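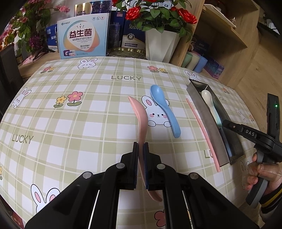 Print | E-mail

Workshop members teach a home-built arm to put the cutlery away

CONAU - Three members of the Stougaard shared workshop are building a robot arm that is meant to do one kitchen job: pick spoons and chopsticks up off a table and lay them in a tray.

The project is called Perik. It began in March as a plan for a small bench arm and has since grown to take up two shelves at the workshop and, on most evenings, a table at home as well.

Bent Lund and Ragnheiður Hallgrímsson are doing most of the mechanical work. Svend Frandsen handles the software. The arm itself stays bolted to a bench at Stougaard, where its shoulder joint is being rebuilt. The training work is done on the table with hand-held grippers, which a person carries and squeezes while moving the cutlery. The recordings are used later to show the arm what to do.

"You could write out every movement as numbers, and we did try that," Lund said. "It took a whole weekend to get one spoon into a box. Doing it by hand and recording it is a lot faster."

The group wants 300 good recordings before the arm is switched back on. A recording counts as good if the piece ends up lying flat in the tray and was not pushed along with the back of a finger. Frandsen goes through them at night and throws out the ones he does not like. Hallgrímsson said he throws out too many.

The spoons are plastic and, like the chopsticks, colored, in pink, light blue and cream among others. The tray is stainless steel. The tablecloth is a checked one with cartoon rabbits and the word "LUCKY" on it, and Hallgrímsson wants it to stay. She argues that an arm trained on a plain gray mat would be lost in most kitchens.

"People have patterns on their tables," she said. "It should learn on one."

Most of the trouble so far has come from the grip. A spoon lying flat on a cloth leaves very little to take hold of, and the handle tends to swing once the bowl is off the table. The fingers now have textured dark blue pads on the inside. Lund said smooth pads were tried first and let the chopsticks roll.

The steel tray has caused a different kind of problem. Its walls pick up the colors around it, and an early version of Frandsen's program took a reflection for a second spoon. He has since fed it recordings made with the tray turned at different angles and with the lamp moved between runs. He describes the results as better but not finished.

Chopsticks come after spoons on the work list. They are narrow and have to be taken near the middle, and when two go in side by side the second one has less room. Hallgrímsson has been doing most of the chopstick runs and Lund most of the spoons.

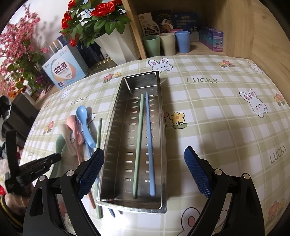
Joints and motors

The arm at the workshop has four joints. Three of them work. The fourth, at the shoulder, stripped its printed gear during a test and is being remade in aluminum by Bergþóra Brynjólfsdóttir, who has the only key to the milling room and has agreed to do it between other jobs.

Brynjólfsdóttir said the first gear failed at the teeth closest to the shaft and that the new one will be thicker. It will also be heavier, so the mount under it has to change. Lund is drawing the new mount now.

The motors were bought secondhand from Porus, a parts dealer near the harbor that was clearing out old stock. One was faulty on arrival and was replaced. The group has kept the faulty one for its bearings.

Costs and bench space

The members are paying for the parts themselves and have set a limit of 300 euros each. Lund said he is close to his and that the other two are not.

Troels Østergaard, who draws up the bench schedule at Stougaard, has given Perik its bench until the end of the season. After that it goes to a group repairing sewing machines, and the arm will need to be either finished or moved. Østergaard said the arm must also get a stop button that can be reached from both sides of the bench before it runs with other people in the room. The button has been ordered.

What comes next

When the shoulder is back in place, the arm will first be run with no cutlery, to check that it can reach every corner of the tray without touching the rim. Spoons come after that, one at a time, then chopsticks. Plates and cups are not part of the plan, although Frandsen has asked for them more than once.

The group intends to show the arm at the workshop's next open evening if the gear is done in time. Members who would like to help with recordings can leave their name on the sheet by the tool crib. No experience is needed, but long sleeves should be rolled up.

Print this story
E-mail this story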